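Steltix two-finger kit: fitting the wrist camera and setting finger clearance

Applies to kits shipped with the Vevov controller, firmware from April onward. Allow 80 minutes for a first install. Tools: 2.5 mm and 3 mm hex keys, threadlocker (medium), a lint-free cloth.

1. Park the arm, cut power at the controller and wait for the status light to go out.

2. Fit the camera bracket to the wrist plate. Start both screws by hand, then tighten alternately. Do not use threadlocker at this stage.

3. Route the cable along the outside of the forearm. Leave a loop at the wrist and turn the last joint through its full travel by hand. The loop must not go tight at either end.

4. Restore power and open the camera page in the Votdale utility. Set exposure to manual. Start at 1180 and adjust under the lighting you will work in.

5. Jog the fingers to half open. Both should show in the live view with a strip of floor or bench between them. If only one shows, loosen the bracket, rotate it and repeat. 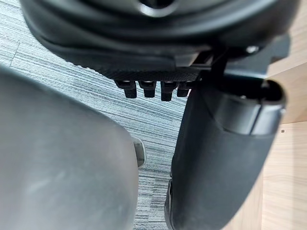 6. Save the open position, then the closed position. On our unit the encoder read 1287 open and 663 closed. Yours will differ, but a span under 500 means a finger is seated on the wrong spline.

7. Remove one bracket screw at a time, apply threadlocker and refit.

Near objects will be soft at the fixed focus setting. Wakana Sasaki at Leblanc recommends focusing at fingertip distance and leaving it there, and we have had no trouble with that on carpet or timber.

Replacement finger covers are sold in pairs. Recheck step 6 after changing them.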